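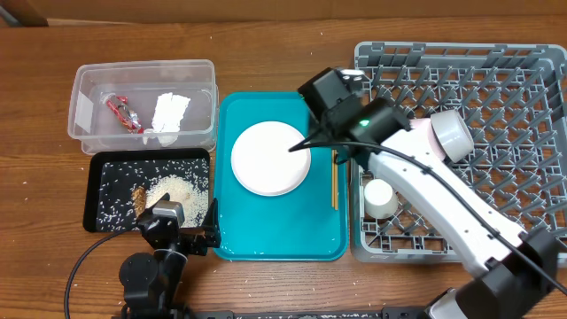
Tisch nach dem Mittagessen. Teller und Stäbchen auf dem Tablett, Reis eher daneben.

Kleiner Thread übers Abräumen. Bei uns im Büro in der Teeküche isst jeder vom Tablett, und seit Januar bin ich fürs Aufräumen danach eingeteilt. Ein paar Sachen haben sich bewährt, ein paar nicht. 1/

Grundausstattung: ein Tablett zum Essen, ein schwarzes für Essensreste, eine durchsichtige Kunststoffbox für Papier und Verpackung, ein graues Abtropfgestell. Steht alles nebeneinander auf dem Holztisch, links Abfall, rechts Geschirr. 2/

Die Reihenfolge bei mir: erst Serviette und Riegelpapier in die Box. Dann die Reste auf das schwarze Tablett. Dann das Geschirr. Wer mit dem Teller anfängt, hat die Serviette irgendwann im Reis liegen. 3/

Zum Reis. Rundkorn klebt, und was nicht klebt, springt. Ich kippe die Schale inzwischen ganz dicht über dem schwarzen Tablett aus und schiebe mit den Stäbchen nach. Ein paar Körner landen trotzdem auf dem Holz. Die lasse ich liegen, bis sie trocken sind, dann gehen sie mit der Handkante weg. Feucht verschmiert man sie nur in die Maserung. 4/

Auf dem schwarzen Tablett sieht man übrigens jedes Korn. Vorher hatten wir ein helles, da hat man beim Abwischen immer die Hälfte übersehen. 5/

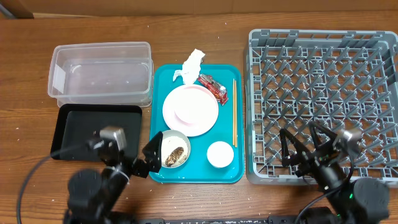
Andere Ansicht, Tablett voll: Schälchen mit Rest, Becher, Teller, Stäbchen, Papier. Box und Gestell leer.

So ein Tablett ist für mich der Normalfall. Alles, was einer gebraucht hat, steht beisammen und lässt sich am Stück zum Tisch tragen. Die Serviette liegt gern halb über dem Rand, da muss man beim Tragen aufpassen. 6/

Das Gestell hat Stifte in einem Raster. Teller stehen darin gut, kleine Becher brauchen etwas Geduld, bis sie zwischen den Stiften einen Platz finden. Stäbchen fallen bei solchen Rastern gern durch. Ich lege sie quer obendrauf -- oder gleich auf ein Tuch. 7/

Kastriot Kos hat gefragt, warum wir keinen Mülleimer neben den Tisch stellen. Hatten wir. Der war nach zwei Tagen voll mit allem durcheinander, und den Biorest konnte man vergessen. Mit der offenen Box sieht jeder, was schon drin liegt, und wirft das Gleiche dazu. 8/

Auf die Box gehört ein Etikett, an die schmale Seite. Beim Spülen weicht es auf, ich klebe alle paar Wochen ein neues. Wer ein Etikett kennt, das heißes Wasser länger aushält: gern melden. 9/

Zeit pro Tablett habe ich einmal gestoppt: 165 Sekunden mit Reis auf dem Tisch. Das Wischen ist der größte Teil davon. Teller, Schälchen und Becher sind schnell weg. 10/

Nächste Woche probiere ich eine Unterlage unter dem schwarzen Tablett, damit die Körner nicht bis an die Tischkante kommen. Bericht folgt hier im Thread. 11/11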